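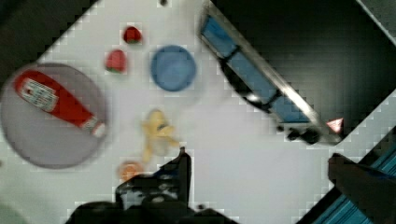

最終更新:4月(ステータス変更:調査中 → 経過観察)

チケット 174:Fekete セル 手首カメラの映像が途切れる
拠点:Plindirstead 2階 キッチン卓上セル
優先度:中(一時は高)
関連:Carkham(収録ソフト)、Trulivberg(手首カメラ用ケーブルの購入先)

■ 最初の報告

えーと、まず症状から書きますね。Fekete のアームを動かしていると、手首カメラの映像がときどき固まります。固まるといっても完全に落ちるわけじゃなくて、前のコマが残ったまま、しばらくするとしれっと戻ってくるんです。これがいちばんたちが悪い! 収録画面をぼんやり見ていると普通に見逃します。私も最初の何本かは見逃していました(すみません)。

気がついたのは、オーブンの前でアームを止めて、グリッパーだけ開閉していたときです。上から見るカメラでは指がぱくぱく動いているのに、手首のほうでは指が半開きのまま。え、開閉の指令が二重に出てる? と思って制御側をさんざん見たんですが、指令はきれいなもので、映像のほうが古かったというオチでした。

Carkham のログを夜に流し読みしたら、その日一日で手首カメラの欠落コマが 1,929 件。上のカメラはゼロです。同じ PC、同じハブ、同じ収録設定でこの差なので、PC の負荷という線はこの時点でだいぶ薄いかなと思っています。でも念のため、そちらも一通りやります。

再現のさせかた(いまのところ):
・アームをホーム姿勢に戻す
・皿の上のケチャップに手首を寄せる
・そのまま手首をオーブン側へひねりながら持っていく
・ひねりの終わりぎわで止まることが多い

毎回は出ません。午前はおとなしくて、午後に機嫌が悪くなる感じがします。感じがするだけで、数えてはいません。

■ 卓上の配置について(追記)

配置を変えずに調べてほしいという要望をもらったので、卓上はいつものままにしてあります。左にざる、真ん中の奥に皿、その右にいちごと青いボウル、右側にトースターオーブン。再現の手順は皿とオーブンの位置関係ありきなので、チケットが閉じるまでは動かさないでもらえると助かります。いちごくらいはずれても大丈夫です。ケチャップの向きは、できればキャップがボウル側に来るように置いてください。逆向きに置くと手首の入りかたがまるで変わってしまって、前の結果と比べられなくなります(一回やらかしました)。
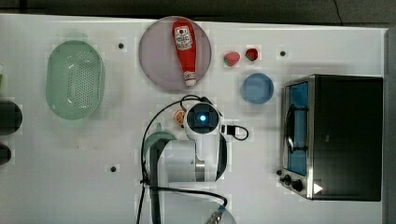 で、配置を固定したところで、やっと切り分けに入ります。順番はいつものやつで、ソフト、ハブ、ケーブル、カメラ本体。安いほうから潰していく方針です。カメラ本体の交換は校正のやり直しがもれなくついてくるので、できれば最後まで触りたくないんですよね……。

■ 切り分け その一:ソフト

Carkham のプレビューを全部閉じて、収録だけで回しました。変化なし。次に収録も止めて、カメラ付属のビューアだけ開いて、手でアームを動かしてみました(もちろんブレーキを解除する手順を踏んで、動力は落としてあります)。これでも止まる! Carkham は無罪です。疑ってごめん。

あと、手首カメラと上のカメラで解像度の設定が揃っていなかったので、ついでに揃えました。これは今回の件とは関係なさそうですが、気持ち悪かったので。設定ファイルは共有フォルダの Fekete の下に置いてあります。前のも残してあるので、困ったら戻してください。

メモ:映像が固まっている間も、タイムスタンプは普通に進みます。つまりファイルだけ見ると、何も起きていないように見えます。過去の収録を確認したい人は、コマの時刻じゃなくて中身の差分を見てください。隣り合うコマが完全に同じだったら怪しいです。アームを止めていても、ノイズのおかげで普通は完全一致にはなりません。

■ 切り分け その二:ハブと電源

ハブのポートを入れ替えました。手首カメラの線を上のカメラのポートに、上のカメラの線を手首のポートに。もしポートが悪いなら症状が引っ越すはず……引っ越しませんでした。手首は手首で止まり、上は上で平和なままです。

電源も見ました。ハブの AC アダプターがグリッパーの電源と同じタップに刺さっていて、うわ、これか? と一瞬盛り上がったんですが、別系統に逃がしても同じでした。ただ、同じタップなのはもともと褒められた話ではないので、別系統のままにしておきます。タップにラベルを貼りました。「カメラ系」と書いてあるほうにグリッパーを戻さないでください。

ここまでで午前がきれいに終わりました。お昼のあと、13時過ぎから再開。

■ 切り分け その三:ケーブル

本命です。

手首のまわりには線が二本いて、ひとつはカメラ脇のコネクターから右へ小さく輪を描いて出ているもの、もうひとつは手首の向こう側を大きく回って左へ下りてくる長いものです。どちらも黒いので、話をしていると必ずどっちがどっちだかわからなくなります。このチケットでは「小さい輪」と「長いほう」と呼びます。

動力を落とした状態で、ビューアを見ながら、長いほうを指でそっと揺すってみました。根元、中ほど、手首の近く。どこを揺すっても映像は平気です。続いて小さい輪のほう。コネクターの付け根を横にほんの少し押したら、はい、止まりました! 離すと戻る。もう一回押すと止まる。押す向きを変えると止まらない。思わず声が出ました。

つまり、ひねったときに輪が突っ張って、コネクターを横へこじっていた、というのが私の見立てです。ホーム姿勢だと輪に余裕があるので症状が出ない。オーブン側へひねると余裕を食いつぶす。午後に多いような気がしていたのは、単に午後のほうがオーブン側の作業を多く入れていただけかもしれません(たぶんこれです。機嫌とか書いてすみません)。
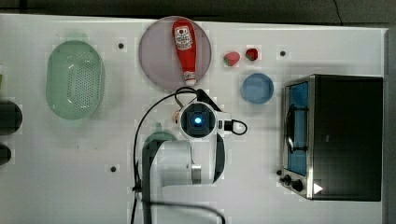

それで、輪の長さをどうするかなんですが、長くすればいいという話でもないんですよ。以前、別の線をたっぷり余らせたとき、オーブンの取っ手に引っかけて大騒ぎになりました。あのときはアームが保護停止してくれたのでオーブンが少しずれただけで済みましたが、もう見たくない光景です。短ければ突っ張る、長ければ引っかける。ちょうどいいところを探すしかありません。

試したこと:

最初に、クランプを緩めて輪を指一本分だけ長くしました。再現手順を繰り返して、止まる頻度は減ったものの、ゼロにはならず。

次に、輪の根元に面ファスナーのバンドを巻いて、コネクターのすぐ横で線を一度受けるようにしました。引っ張られてもバンドが受けて、コネクターには力が行かない、という狙いです。これはかなり効きました。同じ手順を 11 回やって、止まったのは最初の一回だけ。その一回はバンドの締めが甘くて滑っていたのを後で見つけたので、締め直しています。

最後に、ケーブルそのものを予備と交換しました。Trulivberg から前にまとめて買ったもので、棚のいちばん下の引き出しに入っています。外したほうはテスターで見ても導通は普通にあるんですが、コネクターの口がほんのちょっと緩い。新しいものと挿し比べるとわかります。カチッという手ごたえが、古いほうは「すこっ」なんです。伝わりますかね、これ。

外したケーブルには赤いテープを巻いて「174 不良」と書いて箱に入れました。捨てないでください! 購入先に見てもらうかもしれません。

■ ついでに見つかったもの

ケーブルを追いかけていたら、気になるところがいくつか出てきたので書いておきます。別チケットにするほどでもないやつです。

グリッパーの指のボルト、増し締めしました。緩んでいたわけではないんですが、前回の記録が見つからなくて。次からは合いマークを入れるので、ずれていたら教えてください。

天板の穴。あれ、治具を留めるためにあけてある穴なので、ふさがないでくださいね。手首カメラで見ると小さな黒い点になるので、物体検出がたまに「何かある」と言ってきます。検出側でマスクを切ってあるはずなのですが、上のカメラ用のマスクしか入っていませんでした。手首側は手首が動くので同じやりかたではマスクできず、いったん保留です。いい案があったらください。

それから、オレンジの輪切りの位置。ホーム姿勢に近いところに置くと、上からの映像ではアームのすぐ脇になって、見えたり見えなかったりします。手首からは見えるので作業はできます。でも上のカメラだけで成否を判定しているスクリプトがあって、そっちが勝手に失敗扱いにするんですね。これはスクリプトの話なので、私のほうで直します。

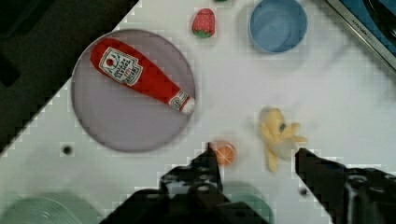

あと、バナナ。つかむときに皮のひらひらを指が巻き込んで、手首が変な角度で粘ることがあります。粘ると輪がまた突っ張るので、今回の件とまったく無関係とも言えません。つかむ位置を皮の付け根より先端側に寄せたら、だいぶ素直になりました。教示点の名前は banana_tip です。前の banana_mid も消していませんが、使うなら速度を落としてください。

■ 交換後の確認

校正はやり直していません。カメラ本体もブラケットも触っておらず、動いたのは線だけなので。とはいえ不安なので、チェックボードを置いて投影誤差だけ見ました。前回とほぼ同じで、気にするほどの差はありませんでした。チェックボードは確認が終わったらどけて、卓上をいつもの配置に戻してあります。

通しの確認は、夕方から 6 時間連続で回しました。内容はいつもの、ケチャップを皿から持ち上げて戻す、いちごをボウルへ、バナナをつかんで放す、の繰り返しです。オーブン側へのひねりもわざと多めに入れてあります。途中で私の晩ごはんのために一度止めました(画面の前で食べるとキーボードがひどいことになるので)。

結果、手首カメラの欠落コマはゼロ! 上のカメラもゼロ。うれしくて、誰もいない廊下にちょっと出ました。

ただ、一晩や二晩で再発しないからといって閉じるのは早い気がしています。コネクターの緩みが先にあって突っ張りで症状が出たのか、突っ張り続けたせいで緩んだのか、そこがわかっていません。後者なら、新しいケーブルもいずれ同じことになります。バンドで受けたのでましになるとは思うんですが。

■ しばらくお願いしたいこと

Fekete を使う人へ。

朝いちばんにアームを起こしたら、手首カメラの青い光が点いているか見てください。点いていなければ、そのまま動かさずに私に声をかけてください。点いていても映像が来ないことはあるので、ビューアで指の開閉も一度だけ見てもらえるとなおいいです。

輪の根元のバンドには触らないでください。位置がずれたように見えたら、直さずに写真を撮ってここに貼ってもらえると、どっちへ滑ったのかがわかって助かります。

収録のあと、差分チェックのスクリプトを回してください。Carkham のメニューには入れていないので、端末から手で叩くことになります。面倒ですみません、そのうちメニューに入れます。同じコマが続いた箇所があれば時刻つきで出ます。出たら、そのとき何をつかんでいたかを一言書いてもらえるとうれしいです。

過去の収録については、症状が出ていた期間のぶんを私のほうで順に見直しています。使えないものはフォルダ名の頭に x_ を付けていくので、学習に回す人は x_ を外さず読み飛ばしてください。上のカメラだけ使う用途なら x_ 付きでも問題ありません。

■ 追記(翌日 9時過ぎ)

バンド、異常なし。青い光も点いていました。映像も来ています。

予備ケーブルの在庫がこれで最後になったので、Trulivberg に見積もりを頼みました。ついでに、コネクターが L 字になっているタイプがあるか聞いています。横向きに逃がせるなら、あの小さい輪ごとなくせるかもしれないので。ただ L 字にするとオーブンとの間の余裕が減るはずで、届いたら動力を落とした状態で一度手で当ててみます。

■ 追記(同じ日の夕方)

返事が来ました。L 字はあるけれど、向きが二種類あるそうです。うちのコネクターでどちらが下向きになるのか、図面を見ても自信が持てず、結局両方頼むことにしました。届くまでは今のバンドで運用します。ステータスは経過観察に変えておきました。

差分チェックは今日のぶんも該当なしです。スクリプトの出力が「0 segments」だけだとそっけないので、手首と上のカメラを分けて表示するように直しました。使っている端末で古いほうが動いていたら、共有フォルダから取り直してください。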